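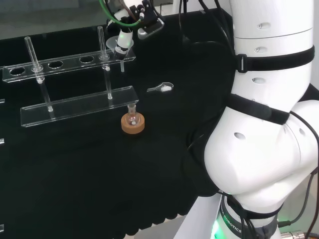
Last edited in January, 5 replies hidden

Deposit back from a short let – how long do they get?

posted by skirkitz_tenant

Moved out of a furnished one bed at the start of the month, agent is Pelta Lettings. Six month let, paid 800 deposit, all rent up to date. Checkout went fine I thought, the woman walked round with a tablet and said lovely, all good. Then yesterday an email saying they want to keep 328 for "cleaning and redecoration". No breakdown. I asked for one and got an automatic reply.

Cleaned that flat for two days solid. Oven, skirting boards, behind the loo, the lot. There is one mark on the hall wall where the bike leaned and I'm not going to pretend there isn't. But 328 for a mark?? Do I have to accept it, and how long can they sit on the rest of it while we argue. Need the money for the new place so can't really wait months.

Also I can't find my copy of the check in inventory. Might be in a box. Might not.

Mei Holloway

First thing – don't reply saying you accept anything, not even "fine just send the rest". Ask them to release the part that isn't in dispute now. That's 472 by my sums. They can send that back and carry on arguing about the other bit, the two aren't tied together.

Then find out which scheme the deposit is in. Should be on the paperwork they sent when you paid it, or search your email for "deposit certificate". If you can't find anything, look it up on the schemes' own websites, you need your postcode, surname and the date the tenancy began. If it isn't in any of them, come back and say so, that's a different conversation and Pelta won't enjoy it.

If it is protected, you can raise a dispute through the scheme and it costs you nothing. The agent has to show why they should keep the money. So they need the check in report, the checkout report, photos, and an invoice or at least a quote. "Cleaning and redecoration" with a round-ish figure on the end isn't evidence of much. Ask for the lot in writing and give them a deadline.

On the wall – be straight about it. Offer something. When I had this in my last place it was a scuff by the radiator and the agent wanted the whole room painted. I offered 60, they said no, it went to the scheme and they were awarded less then I'd offered. Took a good few weeks though so yes, it drags. Paint doesn't last forever and they can't charge you for brand new if it was already tired when you moved in.

Inventory: ask Pelta for it. They'll have to produce it anyway if it goes to dispute. Photos on your phone from moving in day count as well, even ones you took to send your mum.

uven_k

had the same off a diffrent agent. i just rang every morning at 9 till they gave in. got all but the cost of a lightbulb. not saying its the proper way

Khúc

Agree with Mei mostly. Two things to add.

Check if it was a tenancy or a lodger / holiday type agreement. Short lets get written up in odd ways and if you were a lodger in the landlord's own home the deposit doesn't have to be in a scheme at all. Then it's a letter before action and small claims. Sounds scary, it's mostly forms.

And were the walls mentioned at checkout? If that woman wrote "good order" on her tablet and you get hold of the report, send them that page back and nothing else. Ask for her name too, if you didn't catch it.

skirkitz_tenant

Thanks all. Found the certificate, it IS in a scheme. Have asked for the 472 and the reports. Inventory still missing, three boxes to go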